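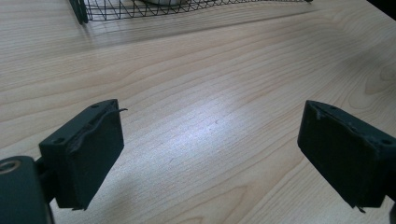
Light on a pale wood-grain tabletop.

Gusbridge library gets its long tables back

May 22, 2023

I went along to the Gusbridge library on the weekend fully intending to stay ten minutes, and I was there until they started switching the lights off. The reading room is open again after being shut since February, and if you've been doing your crossword in the car like I have, you'll be pretty pleased to hear it.

For anyone who missed the whole saga, the room closed when the ceiling above the local history shelves started dripping. First it was a bucket, then it was a few buckets, and then one morning there was tape across the door and a sign telling us to use the branch in Lindari. I did that twice. Lovely staff, terrible parking, and the bus home only runs until four.

The roof is now fixed, the carpet has gone (good riddance, it was the colour of old mustard) and there are 127 seats, up from what always felt like the same dozen people fighting over the spot near the heater. The long tables are back in the middle of the room where they used to be, before somebody had the bright idea of study pods. I never liked those pods. You'd sit down and feel like you were waiting for an eye test.

Sibusiso Mnguni, the branch manager, was wheeling a trolley of large print westerns past me when I grabbed him for a chat. He told me the tables were the thing people asked for most when the library put out its survey last year. The library got 269 replies, and he read every one of them, including a four-page letter about the toilets.

"People want to spread out," he said. "They've got a newspaper, a bag, their glasses case, maybe a grandchild. You can't do that in a pod."

I asked him about the noise, as I reckon that'll be the sticking point. Long tables mean talking, and there are some regulars who'd have you marched out for unwrapping a cough lolly. He says the back corner will stay a quiet area with its own door, and the rest of the room is for a normal speaking voice. We'll see how that goes once the school holidays hit!

The newspapers have moved to the left as you walk in, beside the returns chute. The local history shelves are over on the dry side now. A handful of boxes are still away being cleaned, mostly parish newsletters and the old Bisgaard dairy records, so if you're after those for a family tree you'll need to ring first. The photocopier is in the same place and still only takes coins.

Opening hours have changed a bit too, and this is the part I'd stick on the fridge. Weekdays are 9 am until 6 pm, with one late night on Thursday until 8. Saturday is 10 until 3. Sunday is still closed, which I grumbled about, and Mr Mnguni said plenty of others had grumbled first.

A few groups are starting up again as well. The knitters have already claimed their end of the room. The chess club is looking for players of any standard – they told me that "any standard" really does include people who forget how the horse moves, so I might give it a go. Homework help runs after school and you don't need to book, though little ones under 8 need an adult with them. There's a seed swap by the front desk, too. I came home with silverbeet and a packet that just says "climbing, purple?" in biro, so I'll report back on that one in spring.

My only real complaint is the tea. There used to be an urn and a tin for your spare change, and now there's a machine that wants $3 for a hot chocolate and gives you a cup you could lose in your hand. I mentioned it at the desk and was handed a feedback form. I filled it in, both sides.

Holds that were sent to Lindari during the closure can be picked up from either branch until the end of next month. Anything you borrowed before the leak is now due, but late fees are being waived on those, so have a look under the bed. I found two of mine, plus a cookbook that seems to belong to my sister.

If you'd like to get on the list for the boxes of local history or you want a spot at the chess tables, pop in and ask at the front desk. Take a jumper, as the new heating hadn't quite caught up with the back corner when I was there.

Recent stories
Sustora opens its garden shed to composters
Lindari bus timetable: what's changing and what isn't
Footbridge to stay shut another month
Who's pinching the lemons on Mill Street?
Bisgaard dairy reunion looking for old faces

Contact the newsroom | © 2023 Gusbridge community news | Back to top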